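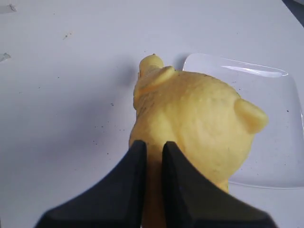

Skinance soft toy trial: progress report to Thorlacius

Prepared by Jui-lin Su, Drornside
4/16/21

Where we are

Thorlacius agreed to fund a trial of squeezable foam toys for the quiet corners at our Drornside sites. The application said the toys would be cheap to replace, easy to keep clean and liked by the people using them. I was asked to report on progress against those three points. I can report fairly on the first, with doubts on the second, and I don't think we yet have much to say on the third.

We ordered 200 toys from Remia in a mix of animals. Most of what follows concerns the yellow bear, which went out first and has had the most handling.

Condition of the toys

The bear is a simple thing: pale yellow, rounded all over, with two stubby ears and what looks like a small snout. The surface is matt and slightly lumpy. When pinched it bulges out at the sides, as it should, and people seem to find that satisfying.

My concern is the surface. The one we keep on the white table has faint creases across it and thin wrinkles down one flank where the material folds. There are also tiny darker flecks over its back. Remia's answer, when I asked, was that flecks of this sort can be in the foam from the start. That may be so. We did not photograph the toys on delivery, so I can't show that it is wrong, and I would rather Thorlacius heard that from me than found it out later. The next batch will be photographed before it leaves the box.

Pale yellow was a poor choice for something that goes from hand to hand all day. I said so in March and was told the colour tested well. I have still not seen the test.

The ears worry me as well. They stick out, and anything that sticks out gets pulled. Eight bears have been withdrawn so far, all with splits at the base of an ear. None has split across the body. Remia describes this as within expectations, but did not give us any expectations when we placed the order.

Cleaning

The instructions say to wipe with a damp cloth and leave to dry. Staff do this at the end of each day. It takes longer than the application allowed for, mostly the drying, and the toys have to be laid out so that they aren't touching. A smooth vinyl toy would be quicker to clean, though it would not squash in the same way, and squashing is the whole purpose of the trial.

I asked Cheng-en Cheung to try a second method using mild soap. The results so far are mixed. The toys came up brighter but one felt tacky the next morning, and we have gone back to plain water until we know why.

Use and feedback

The log sheets show 20 sessions with completed comments. Nearly all the comments are kind. "Nice and soft" appears a good deal, and so does "cute". I am glad of it, but these were written by people who had just been handed a free toy and a form, and I would not build a case on them. The question in the application was whether the toys help people settle, and our form does not ask that. It asks whether they liked the bear.

Cheng-en has drafted a new form with a short note from staff before and after each session. I would prefer to start again with that than to keep adding to a pile of answers to the wrong question.

Spending

Spending to date stands at 3488, covering the toys, delivery, storage boxes and printing. Replacement bears are not in that figure. If ears carry on splitting at the present rate, the replacement line in the budget will run out before the trial does, and the claim that the toys are cheap to replace will need another look.

What we plan next

Hold back the remaining unopened boxes until Remia has replied in writing about the ears and the flecks.

Bring the new form into use at one site only, and compare it with the old one.

Ask Remia for samples in a darker colour, and for a shape with less to pull on.

Decision needed

Please confirm whether we may move the second order date. The Skinance plan has us buying again before the new forms come back, and I can't recommend that on what we have now.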